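Vulis two-finger gripper kit, loan unit
Incoming and pre-use inspection, with comments

Supplier: Kuusisto
Site: Claltwood, packing bench 2
Inspected by: Tegwen Nicholas
Period of loan: March
Status: accepted for supervised trial, two items open

Scope. The checklist covers the gripper, the wrist camera, the mounting plate and the bench cell as delivered. It does not cover the arm, which was inspected separately under the site's own scheme. The task under review is gift packing: picking soft packets of sweets from an open bench and placing them in a paper bag. Results are marked Pass, Fail, Open or N/A. Comments are the inspector's unless marked otherwise.

Section A. Delivery and paperwork

A1. Contents match packing note. Pass.
Spare finger pads were listed as one line and came as two bags. Both bags have been signed for.

A2. Instructions in English supplied. Pass.
Printed copy is an earlier issue than the file on the memory stick. Use the file. The printed copy has been marked "superseded" and put in the back of the folder.

A3. Declaration of incorporation supplied. Pass.

A4. Risk assessment from supplier. Open.
The one supplied is for Kuusisto's demonstration cell at Zutport, which has fixed guarding on three sides. Ours has none. A revised copy has been asked for. Until it arrives the site assessment stands and the cell runs only with a trained person at the stop button.

Section B. Mechanical, power off

B1. Mounting screws present and tightened to the value in the instructions. Pass.
Witness marks added in paint pen.

B2. Fingers free of cracks, burrs and sharp edges. Pass.
Pale scuffing along the edges of both fingers. Light, no raised material found by touch. Recorded so that it is not reported later as new damage.

B3. Fingers aligned when closed. Pass.
Checked with paper strip at tip and base. Equal drag at both.

B4. Cable clear of wrist at full rotation, both directions. Fail, then Pass.
Supplied clip allowed the cable to touch the camera bracket at one end of travel. Clip moved back one hole and the check repeated. The supplier has been told. The instructions show the clip in the original position — follow the witness mark on the arm and ignore the drawing.

B5. Camera bracket secure, lens clean. Pass.

Section C. Power on, no load

C1. Emergency stop halts arm and gripper. Pass.
Tested from each of the three buttons. The gripper holds its last position on stop and does not open. This is as specified but must be covered in operator briefing: a trapped item, or a trapped finger, is not released by pressing stop.

C2. Manual release works with power removed. Pass.
Needs a 3 mm key. One is now tied to the bench leg.

C3. Grip force limit set and locked. Pass.
Locked at the lowest of the supplied settings. The password is held by the inspector and the shift lead.

C4. Open and close cycles without fault. Pass.
1000 cycles, no load, no faults logged. The supplier's recommended check is 3000, which will be completed during the trial.

C5. Noise at operator position. Pass.
No hearing protection needed. The fan in the controller is louder than the gripper.

Section D. Bench and work area

D1. Work surface stable and level. Pass.

D2. Work surface clean and free of debris. Open.
Marks and smears on the tabletop and a few small white flakes near the packets. No effect on grip expected, but the bench is to be wiped before each run and the surface looked at again at the end of the week. If the smears do not come off, the top is to be covered with a plain mat. The mat must lie flat and be fixed at all four corners.

D3. Items for packing within reach and within camera view. Pass, with comment.
The fingers come into view at the two lower corners and the nearest packet is partly hidden by the left one. The supplier's set-up guide asks for a clear view of every item before the approach begins. Start position to be raised and the check repeated with the same layout.

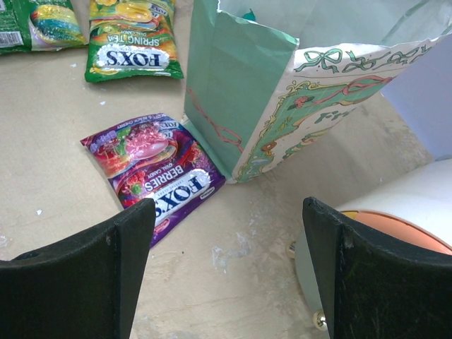

Item D3. Wrist camera view with gripper open: Fox's packets, green gift bag and container on bench 2.

D4. Packets presented in a consistent direction. N/A.
Not required by the task. The Berries and Spring Tea packets are both upside down to the camera. The kit is sold as able to find items in any direction, so the layout has been left as it is. Shiny film gives bright reflections on the creases, and the lamp position should be noted with each run so that results can be compared.

D5. Bag open and upright. Pass.
The bag is paper and is not fixed down. Any contact with the rim is to be logged as a fault, whether or not the packet goes in.

D6. Items that are not to be picked are kept clear of the path. Open at first visit, now Pass.
The container with the small gold ball-shaped feet sits close to the right finger. Minimum clearance agreed with the supplier by telephone and written on the layout sheet. The software treats it as a keep-out object, and this was confirmed on screen before the arm was enabled.

Section E. Trial under load

E1. Packet lifted without tearing. Pass.
Seals and film examined by hand after the run. No splits.

E2. Packet released inside bag. Pass, with comment.
326 picks in the first session, 11 of them logged as faults. Most faults were rim contact at D5. None needed the manual release. The supplier counts a rim contact as a success if the packet ends up in the bag. We do not, and the two sets of figures should not be put side by side.

E3. Recovery after dropped packet. Pass.
The arm retracts and waits for the operator to confirm. It does not go after the packet by itself in the mode we have enabled.

E4. Operator able to clear and restart without help. Pass.
Two operators tried. Both looked for the restart button on the wrong screen first. A label has been added.

Open items

A4. Revised risk assessment. Owner: Kuusisto.
D2. Bench surface. Owner: site.

The start position under D3 is to be signed off before the Saturday shift. No unattended running until A4 is closed. Next inspection when the 3000 cycles are complete, or at once if the gripper is removed from the arm for any reason.

Signed: T. Nicholas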